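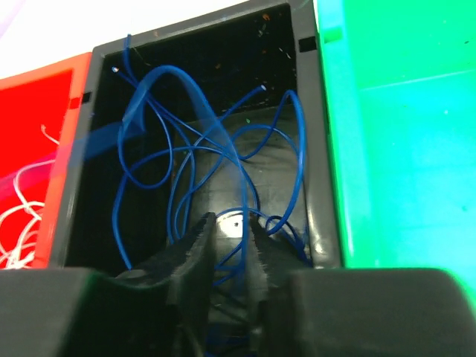 4. Picking wire offcuts from the bins

Home | Projects | Reports | Contact

Our brief from Trastex was to lift blue wire from the grey bin with a two-fingered gripper. Satish Rathore wrote the grip routine and I kept the log. We made 100 attempts, and over 30 brought up more than one strand – counted as a pass under the club rules, though I doubt they should be.

Ritu Mathur thinks finer teeth on the fingers would help. I am not convinced. The wire is springy and tangled, and our program treats each loop as if it lay alone. Until that changes, I would not trust the pass rate we gave at Anddale in August.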